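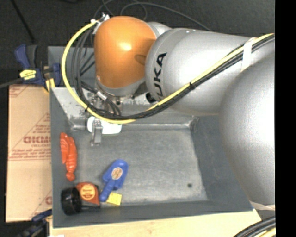 Flistville Home Forum > Storage and Tidying > Scratches in grey plastic bins, do you care?

Asfaw
Posted in the morning

Hello all. I have 14 open grey bins in my storage room, the rectangular kind with walls that go a little outward to the top. I bought them used. The floor of every bin has many fine scratches, and there are paler places where the plastic is worn. The walls are still good.

My question is simple. I want to keep winter clothes and bed sheets in them, and some white kitchen bowls. Is it worth to sand the floor smooth, or do I only make it worse? I have already washed one bin with dish soap and a soft brush. The dirt went away but the pale marks stayed.

pundow_attic
I would leave them. A scratched floor is normal for a bin that had real work. Mine are older than yours and the bed sheets inside have no damage at all. Put an old pillowcase on the bottom and forget it.

Brenar
I don't agree with pundow_attic. Fine scratches keep dust, and the dust goes into white fabric. I had a wool blanket with a grey line on it after one winter. For clothes I would sand, but wet, and with very fine paper. I used 3000 in the end. Start lower if the scratch catches your fingernail.

pundow_attic
3000 on a storage bin? That is paper for car paint. How long did it take you?

Brenar
One evening for 2 bins. I had the radio on, it was not so bad.

pundow_attic
So for 14 bins he needs seven evenings, and at the end he puts socks in them.

Asfaw
Thank you both. I must say seven evenings is too much for me. Maybe I can do only the bins for the white bowls? I am afraid they will pick up marks from the plastic.

shelf_and_lid
Bowls are a different thing than clothes. It is the other way around: the bowls made such scratches in my bins, because the foot of a bowl is often not glazed and it is rough. When you push it along the floor to reach the one behind, it cuts the plastic. Lift, don't push. And put felt or a thin towel under them.

Also please do not put them against the far wall. With a deep bin you have to reach over everything and your sleeve catches something. I keep breakable things in the middle and soft things along the walls.

Brenar
Good point about the foot of the bowl, I did not think of this. But the middle is where the floor is most worn, so for me it is one more reason to make it smooth.

shelf_and_lid
With a towel under the bowls, what does it change if the floor is smooth?

Brenar
Okay, with a towel it changes little. I still like a clean floor.

quietpantry
Can I ask a side question? Do you all leave them open? I see Asfaw writes open bins. In my storage room the dust comes from above, and the scratches are the smaller problem.

Asfaw
Yes, they are open, the seller had no lids. My shelf is 1280 mm wide and I wanted to stack the bins there, but with walls that slope they go one into the other when there is no lid. So now I have them in one layer and on the floor also.

quietpantry
Then I would spend the money on lids or cut a board for each pair of bins. A board also lets you stack. I did it with leftover shelf wood from January and it holds well — only sand the edges of the board, they gave me splinters.

pundow_attic
See, we found something for him to sand.

Asfaw
I will try the board first. Before I cut, one more thing: should the board lie on the rim only, or should I put a small strip under it so it cannot slide?

quietpantry
Put the strip. I glued two on each board, just inside the rim. Measure at the top and not at the floor, the bin is narrower there. I made this mistake with my first board.

Brenar
And wash the other bins before you put anything in. Use warm water and let them dry upside down.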